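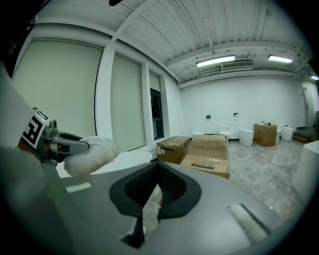

Wanted: people who doubt their cleaning products

Home | News | Take part | Contact

2021-02-01
By the Trallcombe Household Panel

Most "deep clean" claims are tested by the people selling the bottle. We would like to see what happens in ordinary bathrooms, with ordinary limescale and somebody banging on the door.

We need some 60 households in Trallcombe and Clostell to try two cleaners for eight weeks. One is a shop product that makes large promises. The other is plain soap and washing soda. Both come in unmarked bottles, and we won't say which is which until the end.

You would clean as you normally do, then fill in a short form — two minutes, no essays. "No difference" is a perfectly good answer. We suspect we'll read it a lot.

You should pay for your own cleaning things at present and be hard to impress. Anyone who works for a cleaning brand, or sells for one at weekends, can't take part.

There is no fee. You keep whatever is left in the bottles, for what that's worth.

Write to the panel at Gill House, Drulow Road, Trallcombe, with your address and the kind of bath or shower you have.

Recent items
Does descaler do anything? Notes from October
Bin bags that split
Past panels and what they found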